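Resources > Home and kitchen > Surfaces > Oiling a timber benchtop

Oiling and Maintaining a Timber Benchtop
14/10/2018
By the Perdale Household Advisory Service

Print this page | E-mail this page

This guide sets out the procedure recommended by the Service for householders who wish to re-oil a timber kitchen benchtop. It applies to oiled finishes only. Benchtops sealed with polyurethane or lacquer require a different treatment and should not be oiled over.

Before you begin

Establish which finish you have. Place a few drops of water on an unobtrusive area and leave them for 8 minutes. If the water darkens the timber, the surface is due for oil. If it remains beaded, no treatment is needed at present.

You will require a food-safe oil (the Service has used Sunusance Benchtop Oil and Maeng Clear with satisfactory results), lint-free cloths, fine abrasive paper, a mild detergent and a pair of gloves. A 500 mL tin is ample for most domestic kitchens.

Preparation

Remove all items from the area to be treated and wash it with warm water and a little detergent. Wipe off the residue with a clean damp cloth and allow the timber to dry overnight. Sand lightly along the grain, paying attention to the area beside the sink, where the fibres tend to lift. Vacuum the dust and wipe again with a barely damp cloth.

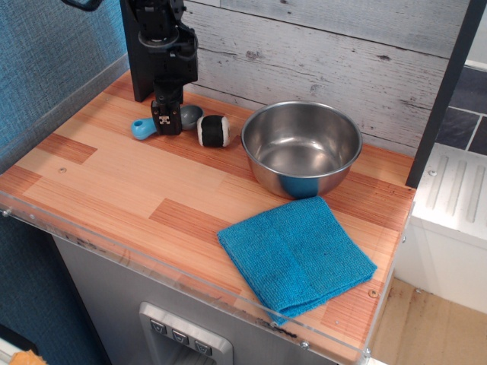 A wood-grain laminate countertop with a scoop, a steel bowl and a folded cloth.

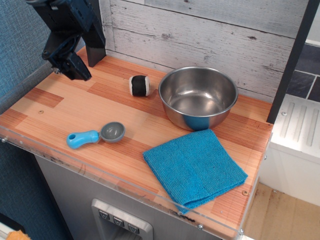
Prornance wrote to the Service after the previous edition to say that one thin coat each November had served better than two heavy coats, which stayed tacky for days and collected crumbs. The Service accepts this point and has amended the directions below.

Application

Pour a small quantity of oil onto a folded cloth and work it into the timber in the direction of the grain. Leave it for the period stated on the tin, then remove all surplus with a fresh cloth. Oil left standing on the surface will not cure evenly. Pay particular attention to end grain, which absorbs more oil and may need a second pass.

Keep the bench clear until the coat has cured. Light use is normally possible the next day – chopping boards and appliances should wait longer.

Disposal of cloths

Cloths soaked in drying oils can ignite without a flame. Lay them flat outdoors until they are fully dry and stiff, or submerge them in water in a lidded metal container, before placing them in the rubbish. Do not leave them crumpled in a laundry or garage.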